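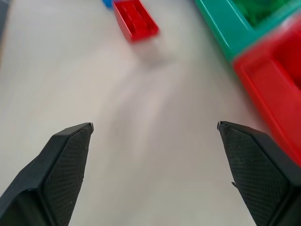

Inside every mobile phone there is a battery, and it is usually the heaviest part that you carry in your pocket without thinking of it. The battery gives the phone its electricity when the cable is not connected. In this text I will explain how it does this, and why it becomes tired after some years. You should first know that a battery has two sides, and that these two sides must be very close to each other but must never touch. Look at the two black fingers in the picture. They lean toward each other, and between the tips there is an open gap. In a phone battery the gap is much, much thinner than that, and it is not empty, but it has to be there on every place. If the two sides would touch, all the electricity would try to run across at once and the battery would get very hot.

What is inside the battery

The battery of a phone is flat, like a small bar of chocolate in silver paper. If we could unroll it (please never do this, I will come back to it later), we would find very long, thin sheets which are rolled or folded together.

One sheet has a layer of graphite. Graphite is the same gray material that makes the line when you write with a pencil. The other sheet has a layer with a metal in it that is called lithium. Between the sheets there is a thin plastic film with holes so small that you can not see them. This film is called the separator. Everything is soaked with a special liquid.

The name of such a battery is lithium-ion battery. Lithium you know now. An ion is a very small piece of matter, an atom, which has lost or gained something tiny called an electron. Electrons are what moves through a wire when there is electricity in it. So a lithium ion is a lithium atom which is missing one electron.

What happens when the phone is charging

You put the cable in the phone. Now the charger pushes electrons to the graphite side. They go through the metal parts and the wires, as they can not swim in the liquid. The lithium ions have it the other way: they can not go through the wires, but they can travel in the liquid and through the small holes of the separator. So the electrons take the long way around and the ions take the short way through the middle, and they meet in the graphite.

Graphite is made of flat layers, like the pages of a book. The lithium ions slip between the pages and stay there. When a great number of them have found a place, the phone says that it is full.

Maybe you noticed that the phone charges fast in the beginning and slowly at the end. It is the same with a parking lot. When the lot is empty every driver finds a place right away. When it is almost full, the drivers must go slowly and search. The phone knows this and makes the charging slower, so the ions do not crowd together at the entrance.

What happens when you use the phone

You pull out the cable and begin a game. Now everything goes backward. The ions leave the pages of the graphite and travel home through the separator. The electrons also want to go home, but the separator and the liquid do not let them. They must take the long way, and this long way goes through your phone. On the way they light up the screen, they make the speaker sing and they send your message. This is the whole trick of a battery. We let the electrons go home only by the road where they have to work.

When most of the ions are at home again, the phone shows you the red sign and asks for the cable.
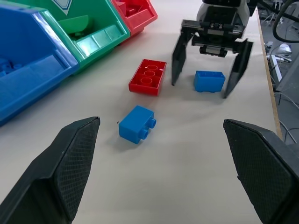
Toy bricks, two blue and one red. The red one is lying upside down.

Why an old battery is weaker

When a phone is new, the battery may last the whole day. Some years later the same phone with the same games is empty already after lunch. People often believe that the phone is broken, but in many cases it is only the battery that is old.

Every time the ions travel, a few of them get stuck. They make a thin crust on the graphite and do not come out any more. From one day to the next you would never see the difference. But a phone is charged hundreds of times, and slowly there are fewer ions left that can travel. The battery can then still be full, but its "full" is smaller than before. Think of a water bottle in which someone drops a small stone every day. You can still fill the bottle up to the top, but there is less water in it.

Heat makes the crust grow faster. For this reason a phone should not lie on the window shelf in June or in a parked car. Strong cold is different. In the cold the liquid gets slow and the ions move badly, and the phone may switch off even though it said there was charge left. When it is warm again, the phone normally works as before. Only do not charge it when it is freezing cold, this is bad for it.

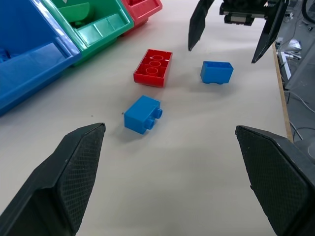
A small experiment with your phone or tablet

You can measure how fast a battery goes down. Ask a grown-up first, and use a phone or a tablet that is already allowed for you.

1. Look at the battery number in percent and write it on a paper.
2. Let the device play a film for 30 minutes, with the screen very bright.
3. Write the new number. Subtract it from the first one.
4. On another day, start with the same number and do it again with the same film, but make the screen dark.

Compare the results. If your first test used 7 percent and the second used 4, then you know that the bright screen was using the extra 3. Your own numbers will be others, this depends on the device. The screen is one of the hungriest parts of a phone. Also hungry is looking for a network when the signal is bad, for example on a train.

Things you should never do with a battery

Do not open it, do not bend it and do not put a hole in it. Remember the thin separator. If it tears, the two sides can touch and the battery can begin to burn.

If a phone looks swollen, like it has a pillow under the screen, there is gas inside the battery. Do not press it flat. Do not charge it. Tell a grown-up at once.

Do not charge a phone under your pillow or blanket. The warmth can not get out there.

Where do old batteries go?

An old battery does not belong in the kitchen trash. In the garbage truck everything is pressed together, and you know now what can happen when a battery is pressed. Many shops that sell phones have a box for old batteries, and so do recycling stations. In Muvholm the box is in the entrance of the library. From there the batteries go to a factory, where the metals are taken out. Cobalt, copper and lithium can be used again, perhaps in the battery of a phone that you will own when you are grown up.

Hard words in this text

Charge: to fill a battery with energy.
Electron: a very tiny part of an atom. Moving electrons make an electric current.
Ion: an atom that has too many or too few electrons.
Separator: the thin film that holds the two sides apart.

Written by Þorgeirsson for the Testska children's pages
September 13, 2018

Comments

Reader from Fledness: My son did the experiment with our tablet. 4 percent with bright and 2 percent with dark. He wants to do all the films now.

batterykid: is it true that you have to make the phone totally empty before you charge it? my grandpa says so

Þorgeirsson: Your grandpa remembers it right for an older kind of battery. For a lithium-ion battery you do not need it, it even likes it better when it does not get totally empty.

Muvholm teacher: We read the part with the parking lot in class and then played it in the gym, with children as ions. It got quite loud. Could you write one about the touch screen too?

Contact | © 2018 Testska | Back to top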